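Long-term disability cover: changes to the Cludix plan from October

Members of the Cludix staff plan will see a few changes to their income protection cover when the new plan year starts in October. Most people won't have to do anything, but it's worth checking your details before then.

The main change is the waiting period. At present, payments start after 26 weeks off work. From October this drops to 13 weeks for everyone at the Plarkville and Stinasden sites, whatever their grade. The benefit stays at 60 percent of base salary, paid monthly, and still stops at age 65. Overtime and bonuses are not counted.

The plan now covers 2,129 employees, up by 143 on last year. Part of that increase is the former Mendonça staff, who were on a separate policy and have been moved across. If you are one of them, your service with Mendonça counts in full and you won't be asked any new health questions.

The cost to employees goes up slightly. Someone on an average salary will pay some $123 a year, taken from pay before tax in the usual way. You can opt out, but if you want to come back in later the insurer will ask for medical information and may turn you down.

A few people have asked how planned surgery is treated. Time off to recover counts toward the waiting period in the same way as any other medical absence, as long as your doctor has signed you off.

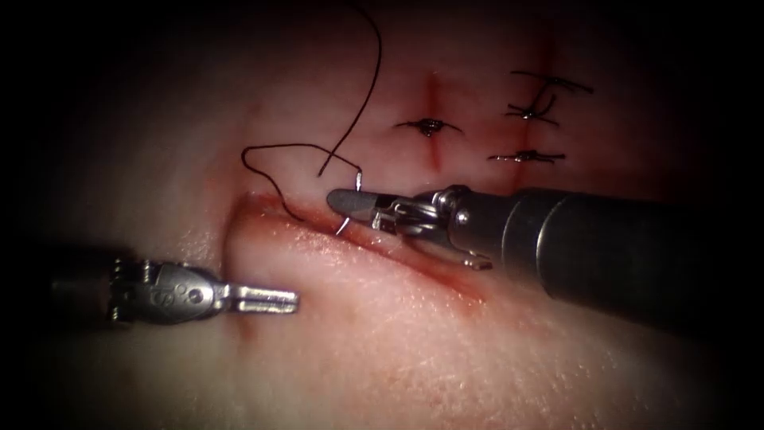 If you go back part-time and then have to stop again within six months for the same condition, you don't start a new waiting period – the two absences are joined together.

Last year 265 members had no beneficiary on file for the life insurance that comes with the plan. Szu-yu Mok in benefits will be writing to anyone still in that position. You can update the form online at any time, and the old paper version is still accepted.

Questions about claims should go to Jabari Mosoti on the benefits desk, which is open until 4:30 p.m. Please have your employee number ready when you call.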